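Search products Search Enter keyword or item no.

Lisell activity tables, light yellow wood, item 3011

Straight-sided table for rec rooms, lunch rooms, church halls, after-school programs. Sold singly. Most customers take several and run them in a line down one wall, so the page is written with that in mind.

In stock. Ships flat. Legs and bolts in the same carton as the top.

What you get

One top, four legs, bolt bag, hex key, felt pads. No chairs. Chairs are on their own page, look under Mersha stackers.

Colour is light yellow wood. Lighter than the old Skongate range, which we don't carry any more. If you are trying to match Skongate tables from before, send us a photo by daylight, we'll tell you if it's close. It usually is not very close.

Size

Top is 200 cm long, 80 cm wide. Seats six comfortable, eight if they're kids. Standard height only. We get asked for a lower one for preschool rooms and there isn't one, sorry. Don't cut the legs down, the bolt plates are at the top but the levelling feet thread into the bottom and you'll lose them.

Top surface

Solid wood, clear matte lacquer. Wipe with a damp cloth and dry it after. Mild dish soap fine. No bleach spray, no abrasive pads, it will go cloudy and you can't polish that back.

Felt marker comes off with rubbing alcohol if you get to it the same day. Glue sticks peel. Glitter is your problem.

Coffee rings: lift with a cloth and a bit of warm water, then leave it overnight. If there's still a mark in the morning, light rub with the lacquer care kit (sold seperately, see Accessories).

Legs and frame

Same wood as the top. Levelling feet adjust by hand, no tool. Worth doing properly on install day and then again a month later once the tables have been dragged around a bit. They will be dragged around.

Load rating is 200 kg spread over the top. Spread is the word. One adult standing in the middle to change a clock battery is not spread. Use a ladder.

Assembly

Two people, one table, twenty minutes. Faster after the first one.

Put a blanket down. Top face down on the blanket. Legs on, bolts finger tight, all four. Then go around again with the hex key. Flip it with one person at each end, don't roll it over on two legs, that's how the plates get bent. Felt pads go on last if you're on wood or vinyl floor. Skip them on carpet.

Bolts want a second tighten after a couple of weeks of use. Put it on the calendar. Wobble complaints we get are nearly all this.

Planning the room

Measure first. Then measure with a chair pulled out and somebody sitting in it, because that's the size you really need.

For a row along a wall, tables one behind another, leave enough off the wall for chairs on both sides or push them tight and accept you've got one side only. Tight to the wall is fine for crafts and puzzles. Not great for lunch.

Between tables in a row, leave room for one person to walk through sideways at the least. If you have anyone using a wheelchair or walker you need a good deal more than that, check your local building rules and don't take a number off a furniture website.

Keep the way to the exit clear. Goes without saying but we've seen floor plans sent in with a table parked right in it.

Sharing the space with table tennis

Lots of rooms do. A long room takes both, ping-pong down one side and tables down the other. Things to think about:

Balls will land on the tables. Fine, they don't hurt the lacquer. Drinks are the issue. Put the drinks at the end furthest from the game.

Players need room behind them more than beside them. Turn the tennis table so its long side runs the same way as the room and the row of tables can stay put all week.

Keep chairs pushed in on the game side. A chair back at hip height and someone backing up for a smash, you know how that ends. 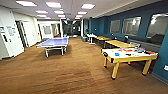 Lighting matters too. Flat ceiling panels are good for both games and table work, no hot spots on the top. Matte lacquer was picked for that, the gloss we used to offer threw glare back at people doing jigsaws. Discontinued the gloss in December and haven't missed it.

On colour: the light yellow wood goes well with blues and greens, and with warm brown floors. On a pale grey floor it can look a bit washed out. Samples are free, ask for one, it's a small offcut with the same finish. Put it against your wall for a day before you order a truckload.

Accessories

Lacquer care kit. One kit does a good number of tables.
Spare bolt bag. Order one extra with any set, cheap insurance.
Felt pads, sheet. They wear out, replace yearly in a busy room.
Joining clips, pair. Locks two tables end to end so they don't drift. Only fits Lisell, does not fit Skongate or anybody else's.
Lanura table trolley. Takes the tables upright, tops facing in. Lockable castors. Needs a door wide enough, check yours. Trolley ships assembled so it comes by a seperate truck.

Shipping

Goes by freight, curbside. Driver is not required to bring it inside and mostly won't. If you have stairs or no loading door, tick the inside delivery box at checkout and leave a phone number that somebody answers.

Open cartons within five business days and tell us about damage. Photos of the carton as well as the table please, the freight company wants both.

Returns: thirty days, unassembled, in the original carton. Assembled tables we can't take back unless there's a fault. Custom quantities on a purchase order, same terms.

Warranty

Five years on frame and bolts. Two on the lacquer. Doesn't cover outdoor use, standing water, skateboards, or tables left leaning in an unheated storage room over the winter. Wood moves. If they have to be stored cold, bring them in a couple days before you set up and let them settle.

Questions we get

Do they fold? No. Look at the Mersha folding line, lighter top, lower load rating.

Can I get them with casters? No, feet only. Use the trolley.

Can kids move them? Two older kids can shift one if they lift it. Tell them lift, don't push. Pushing is what loosens the legs.

Will the top take a table vise for a woodworking club? Clamp-on with a scrap of wood either side, okay. Don't drill it, voids the warranty.

Is there a matching bench? Was. Out of production. A few left in the warehouse, call and we'll look.

Do you do school and municipal pricing? Yes, on four tables or more. Send the purchase order or a letter on letterhead and we'll fix up the price before it's charged.

Page updated 4 May 2018. Price shown at checkout is in dollars before tax. Freight quoted by postal code.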